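Household chore robots

Household chore robots are machines meant to do the ordinary jobs of a home, such as folding, wiping, picking up and putting away. I've kept this page of the Gandcombe home technology guide going for a few years now, and the thing people write in about most is whether they can buy one yet. You can buy a piece of one, sort of. A robot vacuum is a chore robot, and so is a mower, but each does a single job on a flat surface and leaves the rest to you.

Tidying is much harder than it sounds. A machine has to spot an object, work out what it is, pick a place to grab it, hold it tight enough (but not too tight!) and then know where it belongs. A bottle standing up wants a different grip from the same bottle on its side, and a soft pouch changes shape the moment you squeeze it. Bedding makes things worse — it sags and bunches, and a busy print can hide the edges of whatever is lying on it.
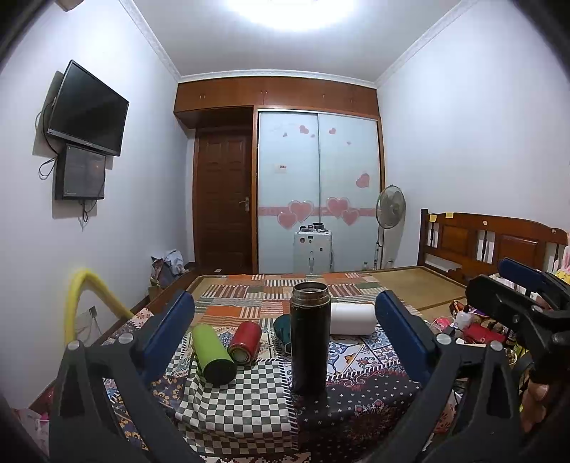 Can a robot clear up a bedroom without help?
Some can manage parts of it in a room they've been trained for, but a strange room with a mixed pile of stuff still trips them up, and a person usually has to step in.

The Roltau is the machine I know best. It's an arm on a wheeled base, and I spent an afternoon with one last November. Its makers ran 700 pickups in furnished rooms and counted 633 as good, and I was impressed until I thought about my own house. I'd be picking up the misses all day! Smaranda Toma, who tests home machines for the Gredico newsletter, liked it more than I did and thinks I'm too fussy about speed. It took up to 40 seconds on one sock while I was there.

The Sani is a simpler design, built only for folding towels and pillowcases. It does those nicely if you lay them flat first. Fitted sheets are beyond it, and beyond me too most mornings.

Shop floors are further along, mainly in packing and sorting, where the same parts turn up in the same spot and the lights never change. Homes don't work that way — mine certainly doesn't.

See also: robot vacuums, laundry folding machines, grippers.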